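Workshop gallery: the Derik control box

Derik is a five-button control box from our small run of 90. More photos will follow in November.
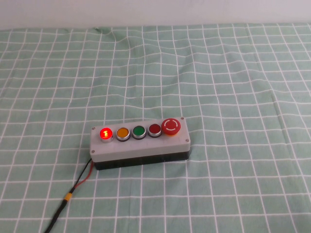
Bench and cloth

We lay a mint-green grid cloth on the bench for every small job. It bunches up at the back.

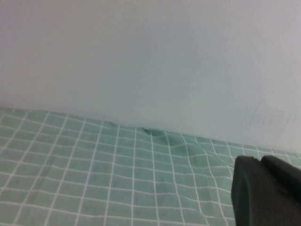 Fold in the cloth where it meets the wall.

The cloth came from Ugwu and cost less than a rubber mat. It keeps its creases for weeks, even after

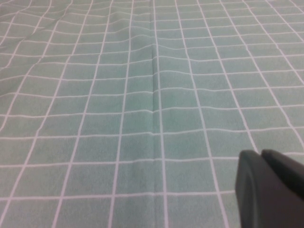
ironing, so we have stopped ironing it. A second one is on order.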